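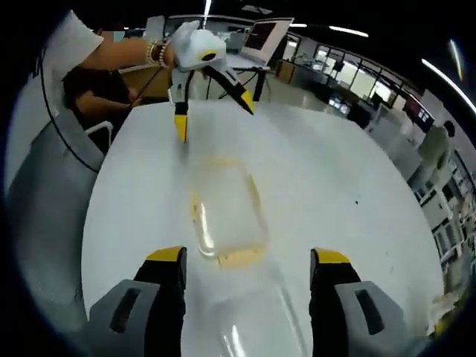 Figure 1. Clear plastic tray on the round white table.

Clear Tray, Clear Problem: Reusing Takeout Packaging at the Prastley Table
Project report, Materials and Everyday Design, Paria

Why we picked this
Our class was asked to choose one throwaway object and live with it for a whole term. We went for the clear plastic tray, the kind that holds cookies or cut fruit, and we have grown weirdly fond of it! In October we put a collection box by the door of the Prastley building and ended up with 40 trays and a big tangle of loose lids.

What we did
First we washed everything in warm water and sorted it by outline: square, rounded rectangle, round. Then we tried each shape in three jobs — holding desk supplies, starting seeds, and keeping craft parts apart. We worked at a round table because people could reach in from every side, and that turned out to matter more than we expected. With a long bench, whoever sat at the end just waited.

Finding a clear tray on a white surface is harder than it sounds. You mostly notice the shine on the rim. We put colored tape on 11 of the trays, and sorting went a lot faster with those (we wish we had timed it properly).

What we found
The rounded rectangles were the winners. They rinse out easily with no tight corners for crumbs to hide in, and they sit nicely side by side in a drawer. The square ones cracked first, usually at a corner, and 6 of them had to go in the recycling before the term was over. Seeds did great in all three shapes, especially with a lid laid loosely on top.

Cost
We spent almost nothing: tape, dish soap and one bag of potting soil from Collet.

Next steps
The Skikeck cafeteria goes through some 3000 trays a year, so we would love to set up a return shelf there. We also want to try paper labels in place of tape, which left a sticky line on the plastic that we are still scrubbing off.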